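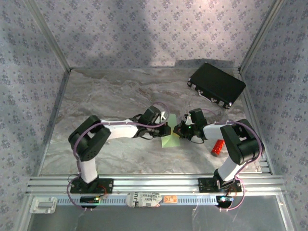 Two arms, one rail, one green sheet at the Grasmont bench.

I went to Grasmont to talk about money, and we ended up talking about paper. The operations lead there buys gear for a small packaging line (she asked me to leave her name out), and she had her planning sheet open before I'd found a chair!

"Everybody budgets for the arms," she told me. "Then they forget the fingertips."

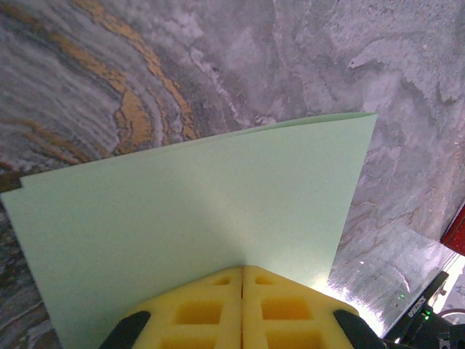

Her quote from Tsakiris came in with 2 line items for spare finger pads, and she nearly crossed them both off. Pads cost $41 a set. "I kept them in the end, and I'd order more next time," she said.

So what would she skip? The fancy bench, for one. She'd rather put that money into cables and mounting hardware, plus a line for shipping, which came to $965 on the last order and made her boss pretty grumpy.

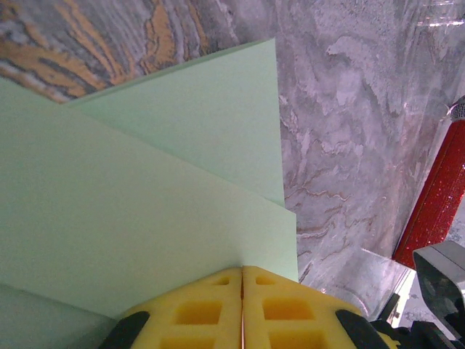

I asked if she'd looked at just one arm, like the folks over in Findville did. She laughed. "Sure, for boxes. Try it with a floppy sheet!" She wants two in the March plan, and she's already fighting for them.
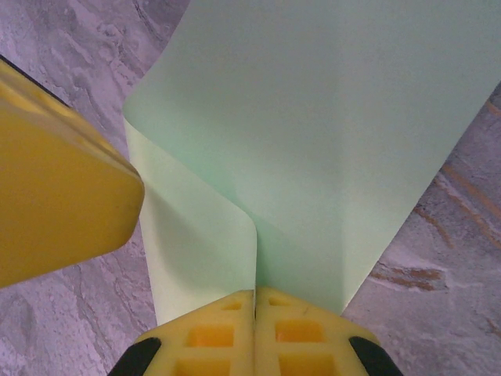

Green paper folded between the yellow pads.

Her advice for first-time buyers: bring your own material to the demo, the most annoying stuff you've got.

Contact the Tivavholm newsletter | Copyright 2021 | Back to top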